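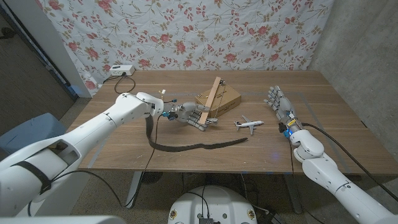

A wood-grain table against a rose-patterned fabric.

The Long Road Between Duty Stations

7th March

Military orders move people on a schedule that has little to do with school calendars, leases or the job a husband or wife has just started. For most families in uniform, the change of station is the largest administrative task they will face in any given tour, and it arrives every few years whether or not the last one has been settled. Claims from one move are often still open when the paperwork for the next one begins.

Congress has returned to the subject many times. Members of both parties hear about it from constituents, and it is one of the few personnel issues on which a hearing will draw agreement from every seat on the dais. Agreement on the remedy has been harder to reach. The debate this spring concerns a narrow question with wide effects: who should be responsible for a household shipment when something goes wrong, and how quickly must that party answer?

Under the usual arrangement, a family works with a government office on the installation, a moving company that holds the contract, an agent hired by that company to pack and load, and often a separate driver. Storage may involve another warehouse altogether. Each handoff is recorded, but the records are kept by different parties and in different formats. When a crate is missing at the far end, the family may be asked to show at which handoff it was lost.

Slavica Hoxha has spent 7 years as a relocation counselor in Vomach, a garrison town whose rental market rises and falls with the summer rotation. She is married to a noncommissioned officer and has filed claims of her own. Her office sees families at both ends of a move, those preparing to leave and those sleeping on borrowed mattresses until a truck arrives.

"The young families believe that the inventory sheet is a formality," Hoxha said. "They sign it at the end of a very long day, with children in the car. Months later that sheet is the only evidence anyone will look at."

She advises clients to read every line before the crew leaves, and to write their objections on the form itself. A description such as "scratched" or "worn" beside an item that is in good condition will be used later to reduce the payment. She also recommends carrying orders, medical records, birth certificates and a month of prescriptions by hand. Few of her clients dispute this advice. Many tell her that they heard it too late.

The pressure is greatest in July. Families with school-age children try to leave after classes end and arrive before the new term, and the services have generally tried to accommodate them. The result is a short season in which demand for crews and trucks exceeds what the industry can supply. Companies that perform well in the winter may rely on temporary labor in the summer, and the quality of packing varies accordingly.

Zeseo, a regional carrier that handles military and civilian shipments, declined last year to accept further military bookings once its summer calendar was full. The company employs 300 people in the high season and fewer than half that number in January. Its managers told local officials in Vomach that the work was welcome but that rates for peak weeks did not cover the overtime needed to do it properly. Other carriers continued to accept bookings and subcontracted the work.

Subcontracting is lawful and common. Its critics argue that it leaves the family with no one to call. The carrier named on the contract may be several states away, and the crew that arrives in the morning may work for a business the family has never heard of. Supporters answer that a nationwide program could not function without local agents, and that strict limits would leave shipments waiting on the curb in small markets.

The proposal now under discussion would leave subcontracting in place and assign responsibility for the whole shipment to a single party. A family would file one claim with one office. That office would be required to make an offer within 30 days, and would then recover its costs from whichever company was at fault. The burden of tracing a lost crate would pass from the household to the firm that accepted the contract.

Carriers have raised two objections. The first is cost. A firm that must pay before fault is established will carry more risk, and it will price that risk into its bids. The second concerns fraud, although the companies that have testified on the point have offered little detail. Staff members working on the text expect a compromise under which large claims would be subject to inspection before payment.

Better records might ease both concerns. Tronero, a tracking system already used by a number of commercial movers, gives each carton a code that is scanned whenever it changes hands. A trial at Vomach extended the system to 38 military households. Families could follow their shipments by phone, and the installation's transportation office could see the same information. The trial was too small to support firm conclusions on loss or damage. Its clearest effect was on the telephone lines, as fewer callers needed to ask where the truck was.

Hoxha supports the tracking of shipments but is cautious about what it can achieve. A scan shows that a carton arrived. It does not show whether the contents were wrapped, or whether the carton was dropped. She would prefer that part of the money be spent on inspectors who visit homes on packing day. Vomach has nearly 30 requests for such visits in a busy week and cannot meet all of them.

There is a further matter that no claims process reaches. Spouses leave jobs that cannot be transferred, and professional licenses may need to be renewed under the rules of a new state. A teacher or nurse can lose a season of income while an application is reviewed. Several states have shortened the process for military spouses, but practice differs from one licensing board to the next, and families often learn the requirements only after they arrive. Retention surveys tend to ask about pay and deployments. Commanders interviewed for this article said that the move itself comes up just as often when a sergeant or a captain decides whether to stay.

Those decisions are usually made at home, and they are seldom made quickly. Ma, a training post in the desert some distance from any large town, has long had trouble filling its middle ranks. Its leadership has begun to offer longer tours to families who ask for them, with the service's consent. A longer tour can slow a career built on varied assignments. It also lets a child finish high school in one place, and the waiting list for extensions at Ma is now longer than the number of positions available.

The claims proposal is expected to be considered with the annual personnel provisions. Even if it is adopted without change, the contracts already in force would run to their end, and families moving this summer would do so under the present rules. Hoxha has begun scheduling their appointments.

Related Articles
What to Carry by Hand on Moving Day
Spouse Licensing: A State-by-State Problem
Why Garrison Towns Run Short of Rentals
Longer Tours and the Price of Staying Put
How Personnel Provisions Move Through Congress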